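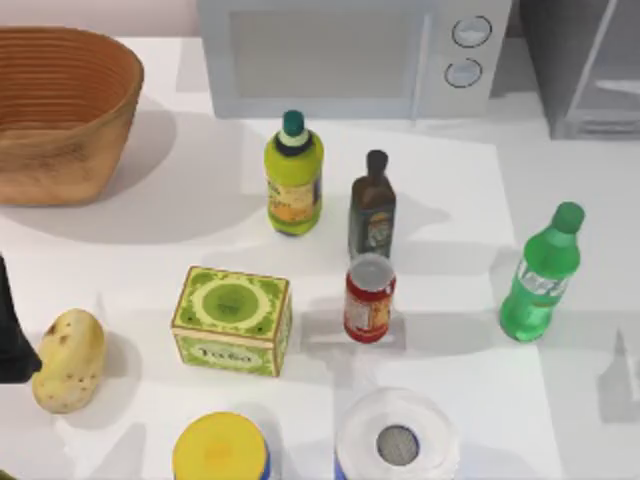
Vaneo Hand Guide and Remote Teaching Kit

3rd September
By Odette Pruvost

This site uses cookies to remember your language and the items in your cart. Accept / Manage settings

If you have ever tried to write out, line by line, how to pick up a potato, you will understand why we started making the Vaneo. Most people can pick up a potato perfectly well and would be hard pressed to explain how they did it. So we let them do it, with the arm following along, and the Vaneo keeps a record of every joint and every squeeze of the gripper for the arm to learn from afterward.

There are two ways to teach with it, and the kit comes ready for both. The first is by hand. You press the soft grey ring above the wrist, the arm goes light (we spent most of a winter getting it to feel light, and I am still a little proud of it), and you simply walk it through the job. The second is by remote control, using the pair of small leader arms in the box. You sit at the side of the table, hold one in each hand, and the big arms do what your hands do. Beginners usually like the ring best for their first day and then never want to give up the leader arms once they've tried them!

The practice table

Every kit includes a license for Griltunetti, our simulated kitchen table, so you can get used to the leader arms before you let them loose on your own dishes. It has a white tabletop with a microwave at the back and a wicker basket in the corner, and on it the sort of things you would find after a trip to the store: a box of Tazo tea, a red can, a green soda bottle, a dark brown glass bottle, a roll of paper towels and so on. You can move them about as you like and save your own layouts.

We are often asked which thing to begin with, and my advice is always the tea box. It has flat sides and it forgives a crooked approach. The can is a good second, and then the bottles, where you start to learn about coming in low or high and what happens to a tall thing when you nudge it on the way past. Leave the potato until you feel brave. A long, rounded shape like that wants the fingers across the narrow way, and everyone, me included, goes at it lengthwise the first time.

Putting things in the basket is a lovely exercise too. The sides flare out, so there is plenty of room to aim for, but you do have to remember to lift before you travel. Thierry Picard, who runs our training room in Olten, has people do it slowly until they are bored, then asks for ten more at the same speed. His view is that a bored teacher gives the steadiest recordings, and I have come round to it.

What comes in the box

Two leader arms with table clamps
One hand guide ring, with adapter plate
Foot pedal for start, stop and throw away
Control box and power cord
Griltunetti license for one computer
Printed handbook, 137 pages, spiral bound so it stays open on the bench

Good to know

The pedal has a "throw away" side for a reason, so please use it freely. A take you weren't happy with is better gone. Recordings from the practice table and from your real arms are saved in the same layout, and you can sort them into one folder or keep them apart.

Each leader arm reaches 41 cm at full stretch. The ring fits the left or right arm. Spare finger grips come in two sizes, and if you have small hands do ask for the smaller ones when you order, as we pack the larger by default.

Price: 1,210 francs, handbook included. Orders placed now ship from Olten in October.

Related items
Pruvost finger grips, small and large
Spare foot pedal
Table clamp, extra wide
Teaching day with Thierry Picard, Olten
Griltunetti, additional computer license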